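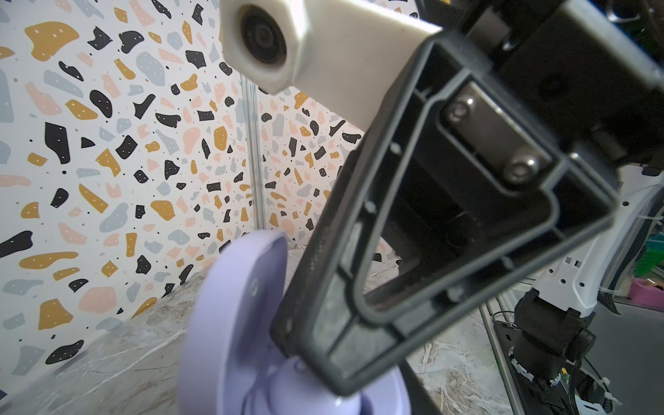 Section 2. Before you order: planning and budget

Read this one before section 3 (Unpacking). Most of the calls we get at Zirkville in the first month are about something that should have been on the order and wasn't. Ten minutes here, saves a week later.

Who this is for: whoever signs for the Olleo bench cell, plus whoever has to bolt it down. Often the same person. If not, do steps 1 to 4 together.

2.1 Work out what you need

1. Write down the job in one line. "Pick small plastic parts off a table, put in basket." If it takes more than one line you're probably planning two cells.

2. List every object the gripper has to pick up. Width, weight, how slippery. Measure them, don't go off the catalogue. Round and shiny plastic things are the worst, test those first.

3. Decide one arm or two. Two arms is not double the price but it's close. You also need a second power supply, a second set of cables and a wider frame.

4. Decide if you want a camera at the wrist. If yes, order the camera bracket at the same time as the gripper. The bracket is a printed part and the colour varies between batches. No effect on fit.

NOTE: The wrist camera only sees what's close to the gripper. Things right under the tip go soft. If you need to see the whole table, budget for an overhead camera as well, on its own mount.

5. Measure the bench. Then measure the door you have to get the bench through.

2.2 What comes in the box and what doesn't

In the box: arm, base plate, one gripper, gripper screws, motor cables, one bag of zip ties, hex keys.

Not in the box: frame rail, bench, backdrop panels, baskets and trays, computer, monitor, emergency stop (see caution), spare fingers.

CAUTION: The emergency stop is a separate line on the quote. It is not optional. Do not power the arm without one in reach of the operator. If your quote has no stop on it, phone before you pay.

2.3 Filling in the budget sheet

The sheet is the last page of this guide. One row per item, one column for buy now and one for buy later.

1. Start with the arm and gripper, straight off your quote. Gripper part number is 468 for the standard opening, 469 for the wide one. They use the same mounting screws, so you can swap later, but the camera bracket is different for each. People miss this.

2. Add the frame. Aluminium rail is sold by the metre. Add one extra metre for mistakes.

3. Add the bench top. Any flat, stiff surface is fine. Swirly or speckled finishes look nice but can confuse some vision software, so ask your software supplier before you pay for a fancy top. Same goes for backdrop panels. Some customers want a busy pattern behind the arm and some want plain. Get a sample of each, it's cheap.

4. Add baskets, trays and test objects. Dollar store is fine. Buy three of each so you can replace one without redoing your set up. Pick colours you can find again next year.

5. Add cabling. Ties, clips, a label maker if you don't own one. Nobody budgets for this and it always comes out of someone's pocket.

6. Add spares, see 2.4.

7. Add freight and import charges. Ngau handles our freight to Canada and will quote seperately. Freight quotes are good for one month.

8. Leave a contingency line. We suggest $4000 for a first single arm cell. If you don't spend it, great, put it toward the second gripper.

NOTE: Prices change every April. A quote made in March is honoured if the deposit is in before the end of that month.

2.4 Spares to order up front

- Gripper screws, one bag. Hex socket. They roll off the bench and are gone.
- One spare motor cable per arm.
- One spare camera bracket. It's plastic. Hit the table with it once and you'll want another.
- One set of hex keys that stays at the cell. Tape it to the frame.
- Lens wipes.

Don't stock spare motors or spare boards. They sit on a shelf and the part gets revised. We ship these from the warehouse at Kunduditz, so lead time is short enough.

2.5 Space, power, people

1. Mark out the full reach of the arm on the floor with tape. Add room for a person to stand outside it with the drawers open.

2. Put the power outlet behind the frame, not across a walkway. One circuit for the cell. Don't share with a kettle or heater.

3. Leave slack at every joint in the cable run. Move the arm by hand, power off, through its whole range, then do up the zip ties. Tight ties are the top cause of dead cables.

CAUTION: Keep cable loops clear of the gripper opening. A loose loop near the wrist can get caught when the arm folds back. Check before every shift.

4. Budget the hours. Plan on 3 full days for a first install with two people. Building the frame takes longer than you think, the software takes longer than that.

5. Name one person who owns the cell after install. Put their hours in the sheet too. Cleaning, re-tightening, wiping the lens. Small stuff but it's every week.

2.6 Buy, lease or wait

Lease if the project is under a year or you're not sure about the gripper size. Buy if you know the objects and they won't change. Wait if you can't fill in step 1 of section 2.1. We'd sooner lose the sale than take the thing back in a crate.

Second-hand arms: we'll support them if you send us the serial number first. We won't support a second-hand gripper with a cracked housing. Check the corners and round the screw holes before you hand over money.

2.7 Sending the order

1. Check the gripper number against the bracket number. Then check agian.
2. Emergency stop on the order, yes or no.
3. Delivery address has a dock or a tail lift, yes or no.
4. Name and phone number of the person who will be there to recieve it.
5. Email the sheet with your signed quote to orders, attention Syafiqah Pasaribu. Orders in by noon Wednesday go out that week. After noon, next week.

If something on the sheet doesn't apply, write n/a. Blank rows get sent back.

Next: section 3, Unpacking and checking the crate.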